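Chapter 2
Looking After the Fingers

Manufacturers like to say that a soft finger needs no maintenance. Treat this claim the way you would treat a used car described as needing nothing. The ribbed pads on a hand-held gripper are wear parts, and the screws behind them work loose whether or not the brochure mentions it.

The Ramstead workshop in Provville strips its grippers every 48 hours of use. Trillau, which sells the pads, recommends 800. We have not seen the test behind the larger figure, and until someone publishes it we suggest you inspect at the shorter one.

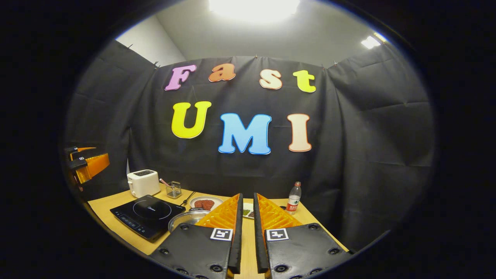
Figure 2.1 Gripper fingers over a cooking bench. Note the screw heads on the base plates and the square marker on each finger.

Kitchen tasks are a fair trial of any finger. Grease gets between the ribs, and a film of it over a marker can spoil tracking long before the grip itself suffers. Wipe the markers first, using a dry cloth, then check that both lie flat. Next, press each pad sideways with your thumb. If it shifts on its plate, tighten the screws and press again.

The Kettle log sheet used in this chapter has 28 lines, one per inspection. Fill in what you found, including the dull entries. A column of ticks made in the same pen at the same sitting is not a maintenance record.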